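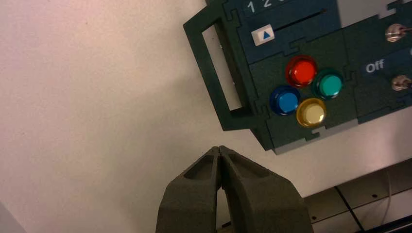

Fig. 1. Closed fingertips below the button cluster, wrist camera view.

Robot Cell Maintenance, Unit 6
Setting up and looking after the task board cell
Handout, revised 2022-03-02

The supplier's sheet for this cell says it can be brought into service in a morning. Treat that as a sales claim. Our own log for the Gresterdale cell shows a first set-up that took most of a week, and the arm was hardly ever to blame. Most of the time went on the board, the fingers and the camera, in that order.

1. The board

The board is built from panels with jigsaw joints, and people like it for that. You can swap a button panel for a switch panel and be running again before lunch. I am less fond of the joints. Every one of them is a place where play can creep in, and the positions you taught last month were taught to a board that may since have shifted. Press along each seam by hand before you power up. If a panel rocks, reseat it and teach its points again. Do not add an offset in the program to cover for it. We found a stack of such offsets in the Netik controller last December and had to throw away the lot.

2. The fingers

The fingers on this gripper have a rough printed surface and a shallow pocket in each. Look at the tips with the gripper closed. They should meet cleanly at the point. If one leads the other, a button press will slide off the dome and the program will still report success, as it only knows that it reached its target height.

The Bellard guide gives a finger life in cycles. I would ignore it. We changed one pair at 1637 cycles and another at 105, on the same job, with the same printer settings. Inspect at the start of every shift and write down what you find, including "no change".

3. The camera

Calibration gets trusted far too much. A good score tells you that the camera agreed with the target on the day. It says very little about the board, which has glossy button caps that throw back whatever light is in the room. Check the red and yellow caps with the blinds open and again with them shut. If the found centre moves between the two, your fault is lighting, and recalibrating will waste your afternoon.

4. Sliders, switches and leads

Bring the sliders to the same end of their slots before a test run, or the results can't be compared. Approach the toggle switches from straight above, slowly, and stop short on the first pass.

Leads are the worst of it. Patch cables loop up well above the panel, and the planner has no idea they exist. Set the travel height by the tallest loop and measure it each time the leads are replugged.
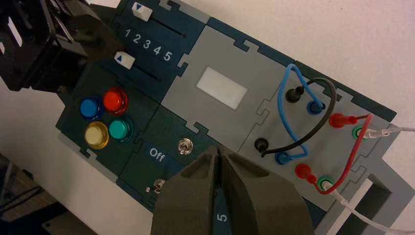

Sipho Modise has objected to this section in every review, on the grounds that raising the travel height only hides the problem, and that the leads ought to be clipped down before any program is run. He would also have the plugs checked for seating by hand, one at a time, before anyone looks at the code.

I have no quarrel with the second part. Clips I doubt. The Tarar clips we tried came away after up to 81 runs, and a clip adrift on the board is one more thing to hit. If you use them, log them as consumables.

5. Before next session

Read the fault log for the cell and mark every entry where "recalibrated" is given as the repair. Bring your own view of what was wrong. Questions about log access go to Wajid Afridi.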